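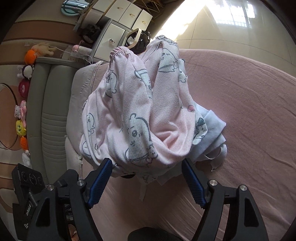
M. Collel

Notes, night shift talk, Ruddock plant, 13/09/2022

slides 1-2, skip fast, they know who I am

Start w/ show of hands. Who slept before coming in? Who slept more than five hours? Wait for it. Let them look at each other.

My own story, keep SHORT. Six years of nights at Sirnov, drove home with the window down and the radio up. Fell asleep at a red light. Pause. Then move on, don't milk it.

Slide 3. Survey. 300 forms went out, 253 came back. Biggest complaint was not the work, it was the drive home. Second was noise in the house between 10 and 2. Third, food. Read out the one about the leaf blower, always gets a laugh.

Light. Sunglasses on before you leave the building. Cheap ones ok. Blackout curtains, or foil on the window, ugly but fine. Phone in another room. (someone will ask about alarms - buy an alarm clock)

Coffee. Last cup halfway thru the shift. People will groan. Let them.

Slide 5, the split sleep thing. Draw it on the board if projector dies again like at Drulturow. Main block as soon as you get home, nap before you go in. Nap 80 minutes or 20, not the hour in between, you wake up feeling worse. That's from my own diary, say so, not a doctor. 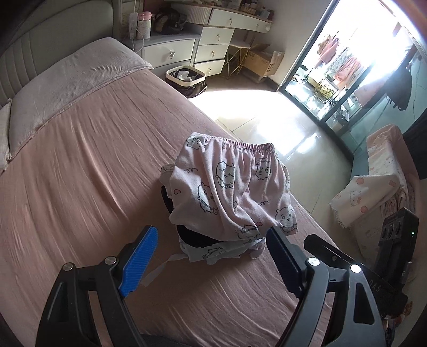 Days off!! Most important bit, don't run out of time here. Everybody flips back to days for the weekend and pays for it Monday. Try meeting in the middle, bed at 3 or 4 am, up by noon. Family needs to be in on it. Put the schedule on the fridge, kids can read a color code.

Food - small meal at midnight, somthing light before bed, nothing fried after 3. Vending machine joke only if the mood's good.

Driving. Slow down here. If your eyes are going, pull over. Carpool sheet is by the time clock, 50 spots, mostly empty last I looked. Ask them to sign up on the way out.

Questions, ten min max. Melatonin will come up, tell them to ask thier pharmacist, don't get drawn in. Pay differential, not my department.

Handouts on back table. Follow up session in October, date tbd, check w/ front office before saying anything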